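Informe de avance para Clemard: compra de equipo y plan de gasto
20 de julio de 2024

Hola, Felista, y hola a todos los que os leéis estos informes con un café al lado:

Me pedisteis que esta vez fuera menos a lo que hacemos en la sala y más a lo que queremos comprar, así que allá voy. Aviso de que me he alargado en la parte de las pinzas (lo siento, es lo que me quita el sueño) y de que el apartado de los cables os parecerá aburridísimo, pero ahí se nos va más dinero del que pensaba cuando escribí la solicitud.

Dónde estamos

Seguimos con la recogida de demostraciones con pinzas de mano, la parte del proyecto Wanyama que tenía que ir antes que el brazo. La idea no ha cambiado desde la solicitud: primero aprendemos a manipular objetos de casa con las pinzas en la mano, vemos qué forma de dedos nos conviene, y con eso claro compramos el brazo. Me alegro muchísimo de haberlo planteado en ese orden, porque en enero yo habría comprado un brazo distinto del que os voy a pedir hoy. Y más caro, además.

Lo que ha salido de estas semanas es una lista de objetos fáciles y otra de objetos puñeteros. Los fáciles son los que os imagináis: cajas, botes, cosas con dos caras paralelas y algo de peso. Los puñeteros son los finos y rígidos, los que hay que coger por los lados con las dos manos a la vez, y ahí es donde una sola pinza se queda corta. Si aprietas solo de un lado, la pieza gira. Si aprietas de los dos con demasiadas ganas, sufre el cristal o sufre el barniz. Lo he repetido tantas veces que ya sueño con marcos de fotos.

Y esto tiene consecuencias en el presupuesto, claro. En la solicitud original habíamos puesto un brazo con una pinza y, para más adelante, «posible ampliación». Pues la ampliación la quiero adelantar. No os pido más dinero en total, os pido moverlo de sitio, y abajo explico de dónde sale.

Las pinzas

Tenemos 2 pinzas de mano y las usamos juntas casi siempre. Cuando las compramos pensé que la segunda iba a ser de repuesto (¡qué ingenuidad!) y ahora mismo no sabría trabajar sin ella. Las tareas a dos manos son las que más nos interesan y también las que peor resuelve lo que hay en el mercado a nuestro precio.

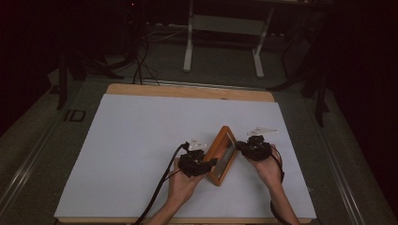

Yo esperaría a octubre para cerrar el pedido del brazo, escribió Felista Rashidi al leer el borrador, y mientras tanto pediría un segundo juego de dedos para no parar cuando se gaste el primero; lo que más me preocupa de esta propuesta es que lo compréis todo de golpe y luego no quede margen para recambios.

Le he dado muchas vueltas y creo que tiene razón en lo de los recambios. En lo de octubre también, aunque me ha costado un poco más admitirlo, porque yo ya tenía el correo de pedido medio escrito. Así que la propuesta que viene a continuación es la versión corregida: los dedos y los cables ahora, los brazos en octubre, y entre una cosa y otra una prueba con material prestado por el proveedor antes de firmar nada.

Qué quiero comprar y a quién

He hablado con dos proveedores, Skevar y Vorkmont, y los dos me han tratado muy bien, aunque de maneras muy distintas. Los de Skevar contestan en el día, mandan los planos sin que se los pidas y te dejan cambiar los dedos de la pinza por unos hechos por ti. Los de Vorkmont tardan más, pero su brazo es más rígido y el comercial me habló sin tapujos de las averías más frecuentes, cosa que agradezco.

Después de comparar, me inclino por Skevar para los dos brazos. El motivo principal son los dedos: los nuestros los vamos a cambiar seguro, y con Vorkmont cada cambio pasa por su taller y por su factura. Podríamos vivir con algo menos de rigidez. Con esperar tres semanas cada vez que queramos limar una punta, no.

La lista queda así:

Ahora mismo: un segundo juego de dedos para las pinzas de mano, 13 metros de canaleta y los cables largos de datos. Todo junto son 3222 euros con el envío incluido, y el presupuesto lo tenéis en la carpeta compartida.

Entre agosto y septiembre: la prueba con un brazo prestado de Skevar. No nos cobran el préstamo, solo el transporte de vuelta si al final no compramos.

En octubre: los dos brazos con sus pinzas, si la prueba sale como espero. El precio definitivo depende de si pedimos el controlador doble o dos sencillos. Yo iría al doble, pero quiero verlo funcionar antes de prometeros una cifra.

Lo que no voy a comprar: la mesa regulable que puse en la solicitud. Con una mesa corriente y un papel liso encima nos apañamos de maravilla, y cuando el papel se estropea se cambia y listo. De ahí sale buena parte del dinero que quiero mover.

Los cables (ya os avisé)

Cuando uno hace el presupuesto de un laboratorio piensa en las piezas bonitas. Luego llega el día de montar y resulta que la mitad de las decisiones son por dónde pasa un cable. Las pinzas de mano van cableadas, y a la hora de mover los brazos con soltura eso pesa: si el cable es corto, tira; si es largo, se mete donde no debe. Miré versiones inalámbricas y las descarté por el retraso de la señal y porque habría que parar a cargar baterías en lo mejor de la sesión.

La solución barata es la canaleta y unos cables más flexibles, que son los que van en el primer pedido. Con los brazos fijos el problema cambia, porque ahí el cableado puede ir por detrás, pero necesitaremos tirarlo por el suelo hasta el armario y quiero dejarlo hecho antes de que llegue nada. Poner una canaleta con un brazo robótico ya atornillado encima es de esas cosas que solo se hacen una vez en la vida.

Lo que me preocupa

El plazo, sobre todo. Skevar me habla de una entrega de hasta 40 días desde el pedido, y si pedimos en octubre eso nos deja el montaje muy pegado al final del año. He dejado un hueco en el calendario de enero por si acaso, y preferiría contarlo ahora que mandaros un correo de disculpa en diciembre.

También me preocupa el seguro. El que tenemos cubre las pinzas de mano, pero para un brazo fijo nos piden una evaluación de riesgos y una parada de emergencia a cada lado de la mesa. Las paradas son baratas; la evaluación, no tanto. Estoy esperando dos presupuestos y en cuanto los tenga los subo a la carpeta.

Y una cosa menor: los dedos. No sé todavía cuánto duran. Hay material blando que agarra de lujo y se gasta enseguida, y material duro que dura muchísimo y resbala en el cristal. El segundo juego lo quiero pedir en un material intermedio, justo para poder comparar con el que ya tenemos. Si funciona, los dedos de los brazos los encargamos iguales y nos ahorramos una ronda de pruebas.

Qué necesito de vosotros

Un sí al cambio de partidas, es decir, pasar lo de la mesa regulable y lo de «posible ampliación» a los brazos. Con un correo me vale, aunque si hace falta formulario me lo mandáis y lo relleno encantada.

Un sí al primer pedido. El presupuesto caduca a final de mes y me gustaría no tener que pedirlo otra vez, que la última vez me lo subieron.

Y si alguien de Clemard tiene experiencia con contratos de préstamo de maquinaria, por favor, que me escriba. El de Skevar es de dos páginas y hay una cláusula sobre el desgaste que he leído cuatro veces y sigo sin saber quién paga si se raya la carcasa.

El siguiente informe os lo mando cuando termine la prueba del brazo, con las facturas del primer pedido y la comparación de los dos juegos de dedos. Si queréis pasaros antes por la sala, avisadme con un par de días y os dejo probar las pinzas.

Un abrazo y gracias por la paciencia,

la responsable de compras (y de casi todo lo demás) de Wanyama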